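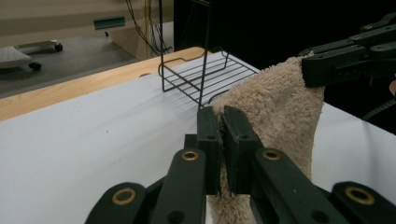
VISITS

Sulbridge mill open day, November

Got there at 10, already a line out the gate. Free entry, free parking if you don't mind mud. The old spinning floor is open for the first time since the roof work and it's worth the stairs.

Trilok Maurya took our group round. Thirty years on the looms, talks fast, knows everything. Terry is woven with two warps, one tight and one slack, and the slack one makes the loops. I never knew that. He let us feel a few offcuts – the cheap ones shed all over my coat.

Weaving shed next. LOUD. Take the earplugs they hand out. There are 13 looms left from a shed that once held around 400 people, and only the Loveck end was runing while we were in. Dye house closed, sign said back in spring.

Upstairs has sample books, old price lists, a long wall of hotel towels with the names woven in. Could have spent an hour there. Got ten minutes.

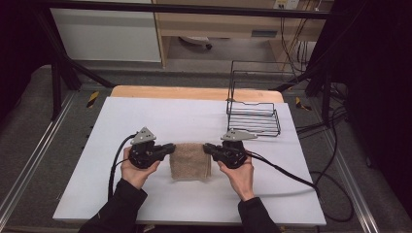 Food and shop

Canteen does soup and a roll, cash only. Cake gone by noon. Shop is seconds mostly, good prices – bought two Sanna bath sheets and a beige hand towel, one crooked hem between them. Bus back is from the Grorkon stop, not the mill gate, wich we found out the hard way.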